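Can a machine make you a toastie yet? A visit to the Abera open day

Posted 2021-03-11

Filed under: Visits, Technology at home

I run a small lunch counter, and every few months a supplier tells me that the jobs I can't find staff for will soon be done by a machine. I have stopped arguing with them and started going to look. In February I went to the open day at Abera, which has a workshop behind the old Landero tile warehouse and works on teaching robots to do ordinary kitchen and shop jobs. Entry was free, parking was terrible, and the coffee was decent.

Sveva Palumbo met our group at the roller door. She runs the training side of the place and gave us the tour in sensible shoes and a high-vis vest. There were a few people from aged care in the group, a couple of students, and Teodor Zamfir, who owns two bakeries and had come with the same question as me. He wanted to know whether he could buy something this year that would clean trays. The short answer was no.

We started in the front room, where the finished arms are. They had one folding tea towels. It picked up a towel by the corner, lost it, picked it up again and laid it down more or less in half. The second fold was better than the first. I timed one towel at just under two minutes, which my niece would beat while looking at her phone. It did keep going, though, and it was still folding when we came back past an hour later. The pile beside it was not neat but it was a pile.

Next to it was an arm that restocks shelves. It was working with cans and boxes of one size, and with those it was very good. Yuzuki Hirano, who looks after that bench, put a bag of rice in front of it at Teodor's request. The arm squeezed the bag in the middle, lifted it a few centimetres and let it slump back. She said bags are on the list. She also said that a can is the same shape wherever you grab it and a bag isn't, and I thought that explained more than the brochure did.

The second room was the one I had come for. It is set up with several small kitchen stations where people do the chores themselves, holding the same type of gripper that goes on the robot. The recordings are then used to teach the arm. Sveva told us they aim for a lot of repeats of each chore, with things moved about between them so the robot doesn't learn one fixed layout. The whiteboard by the door had the tally for the breakfast station: 3,504 recordings in total, of which 413 were of opening or closing a lid. I asked if that was plenty. She said it was a start.

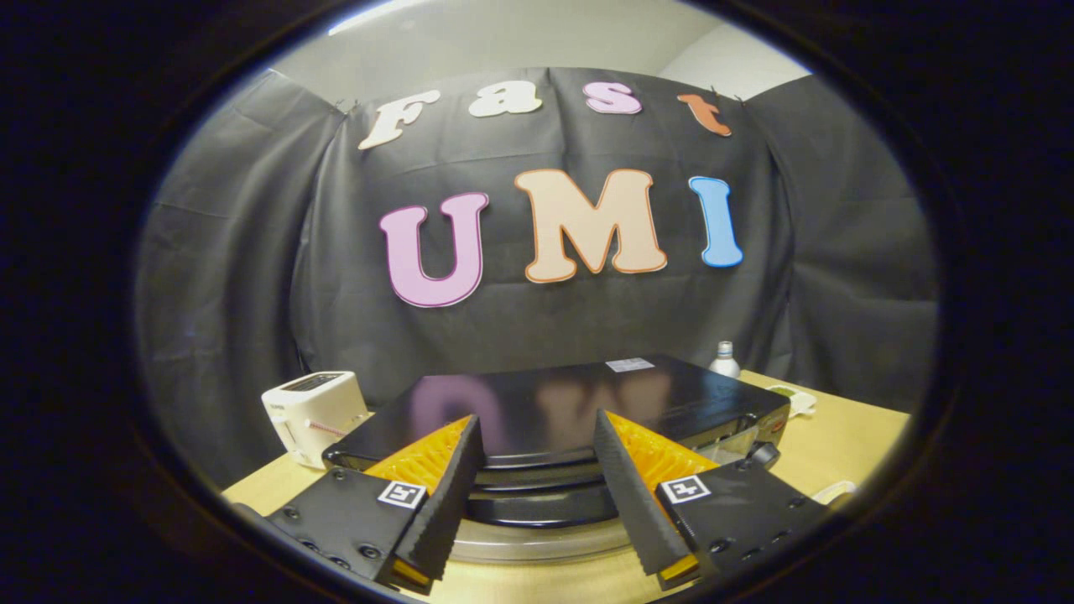

The breakfast station, with the gripper coming in towards the front of the sandwich press. The toaster is on the left.

A sandwich press is a good test, and I say that as someone who has worn out a few. The lid is heavier than it looks, and on most of them you have to lift from the front and follow it through an arc. If you pull straight up the whole press comes with you. If you let go too early it drops. Add heat, a bit of melted cheese on the plate and a customer talking to you, and there is quite a lot going on in a job we give to a fifteen-year-old on their first shift.

Fuad Ejigu, who does a good part of the recording, let us each have a turn with a spare gripper. It has two soft fingers, and the ridges on the inside help with grip. My first go at a lid was embarrassing. You can't feel the edge the way you can with your own hand, so you watch the fingertips instead and go slowly. By the third go I had it. Teodor had it on the first and mentioned this several times on the way to the car park.

What I took from the exercise is how much of kitchen work is touch. I know a press is shut properly because I feel it settle. Fuad said he had to learn to move in a more deliberate way, and that his wife now complains about how he opens the fridge.

After that we saw a trained arm try the same sort of job on a press in the next room. It was switched off and cold, for safety. Out of the five tries we watched, it opened the lid three times. On one miss the fingers closed just short of the edge, and on the other they slid off partway and the lid came down with a bang. Nobody from Abera seemed bothered. Domenica Widmer, who was doing the talking in that room, said the number had been worse before Christmas and that they were now looking at presses with different handles.

I asked her about cleaning, because making the sandwich is the quick part. Wiping down a hot plate with baked-on cheese means pressing hard in some places and not in others, and working around the hinge. She said they have not recorded any of that yet. She would put wiping a flat bench well ahead of it.

We also got ten minutes with a visitor from Goltinitz, a firm that sells a machine for loading commercial dishwashers. That one is real and you can order it. It takes one style of rack and one range of plates, needs its own bit of floor, and the service plan alone is $754 a month. For a hospital kitchen I can see the sums working. For me it would take up the spot where the bread goes.

So, for anyone else with a small shop who is wondering:

Same-sized boxes and cans onto a shelf: close, if you have the room.
Loading a dishwasher: available now, at a price, with the right plates.
Folding: slow, but it gets there.
Opening a sandwich press: some of the time.
Making the sandwich, serving it and cleaning up: not this year.

Abera plans another open day in spring and bookings go through their website. Groups are kept small. Wear closed shoes or they will turn you away at the door, as happened to one of the students. The Feritz bus stops across the road, and I would take it next time – the warehouse lot fills up early and the side street is all permit parking.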